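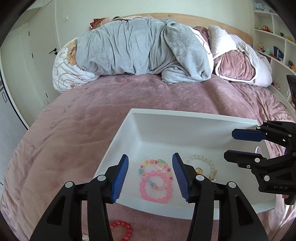 Bracelets in a white plastic tray. One is beaded in several colors.

The Recall

The recall needed 1039 signatures, and on the last day the clerk's window closed at four.

Sheyla Londoño had the pages in a cardboard folder with a rubber band around it. She had gone over them at her mother's kitchen until past midnight, crossing out the people who lived on the wrong side of Route 9 and the man who had signed as his dog. When she was done crossing out, she was eight short.

"Eight is one family," said Gangadharan Kamath. He was driving. He had been driving her since seven that morning because her car was at the shop, and he had signed on the first day, on the first line of the first page.

"Then find me a family."

They tried the apartments behind the old Plemberg cannery. A woman in the second building signed on the hood of the car without reading it. Her husband came out in his socks and read all of it, both sides, while the woman went back in to turn off the stove.

"It says here he voted for the water contract," the husband said.

"He did."

"They all voted for the water contract."

"He's the one who brought it in," Sheyla said. "He met with Jidex in February, before it was on any agenda. It's in the calendar they had to turn over."

The man thought about it. He said his bill had gone up forty dollars and he didn't care who had met with who. Then he signed.

That was two. They got a third at the gas station, and at the next building two brothers who wanted to know if there was money in it. Sheyla said no. One of them signed and the other said he wasn't registered. Four.

At noon they went to Bañuelos because Kamath said he would not drive any farther without eating. Councilman Abundio Ayala was in the corner booth. It was his regular booth and they both knew it, but Sheyla had thought that today of all days he would eat somewhere else.

He had coached her at softball when she was nine. He lifted his coffee cup an inch in her direction.

"Don't," Kamath said.

"I'm only going to say hello."

"You're carrying the folder."

She left it on the table with him and walked over. Ayala moved his newspaper so she could sit. He looked tired, and he had cut himself shaving.

"How's your mother's hip?" he said.

"Better. She's doing the stairs."

"Good. Tell her I asked." He folded the newspaper in half and then in half again. "How many are you short?"

"I'm not going to tell you that."

"So you're short."

She didn't answer. The waitress came and Ayala ordered her an iced tea, the way he used to order for the whole team, without asking.

"I want you to understand the contract," he said. "The pipes under Cannery Street are older than I am. The state wasn't going to pay. Utix looked at it and walked away. There was one company left that would even send a truck out here, and they wanted an answer."

"You could have said that in a meeting."

"I could have."

"You could have said it in February."

"They asked me to keep it quiet until the price was set. I thought that was reasonable. Now I think it probably wasn't." He looked past her at Kamath, who was eating a sandwich over the folder with a napkin spread on top of it. "Is that Gangadharan? He put up my yard signs."

"He says he wants them back."

Ayala laughed. The tea came and she drank half of it so as not to be rude, then she went back to her table.

"What did he say?" Kamath asked.

"He told me about the pipes."

"And?"

"And I think it's true about the pipes."

Kamath wiped his hands. He asked her if she wanted to stop, and he asked it in the same voice he used for asking if she wanted the window up. She said no. It was true about the pipes and it was also true about February, and people could vote on the two things together if they got the chance to vote at all.

Consolacion Ocampo lived at the end of Dorsey Lane and had told them no twice. She had worked the polls for most of her life and did not sign petitions of any kind. This time she let them stand in the front room, where her grandson and his wife and the wife's parents were watching a game show with the sound off.

"You've come to the wrong person again," she said.

"I know," said Sheyla. "I came to ask them."

Mrs. Ocampo turned and looked at the four people on the couch. It seemed not to have struck her before that they were voters.

"You do what you like," she told them. "I'm going to see about lunch."

They passed the clipboard down the couch. The grandson printed his name so lightly that Sheyla made him go over it. His father-in-law wanted to know if Ayala would lose his pension, and Kamath said a councilman in this town didn't have a pension, he had a parking space.

Eight.

From the kitchen Mrs. Ocampo called out that the grandson's wife had moved here in the summer, and had she changed her registration? There was a silence. The wife put her hand over her mouth.

Sheyla drew a line through the name. It was ten after three.

Godfrey Langat was the deputy clerk and he was at the window himself. He took the folder, slid off the rubber band and turned over the pages slowly, checking that each one was dated and witnessed at the bottom.

"You know I have to verify these," he said. "It takes a few days."

"I know."

"You want to tell me what the count is? For the receipt."

"One short," said Sheyla.

Langat looked at the clock over the door. Then he looked at Kamath, and then behind him, down the hall, where Abundio Ayala was coming in from the parking lot with the newspaper under his arm.

Ayala came up and read the top page through his reading glasses. He had paid his own water bill at the next window that same morning, he said, and it was a terrible bill.

"Is there a rule against it?" he asked.

Langat said he would have to look. He went into the back and they could hear him opening drawers. Kamath sat down on the bench. When Langat came out he had the green binder open on his arm, and he read the section twice, once to himself and once out loud.

"Any registered voter of the ward," he said.

"I'm still going to run," said Ayala. "I'll run in the recall and I'll talk about pipes the whole time. You'll be sick of pipes."

"All right," said Sheyla.

She gave him the pen. He signed on the line under the one she had crossed out, and filled in his street, and stopped at the last box.

"What's the date?" he said.

"10/12/21," said Langat, and reached for the stamp.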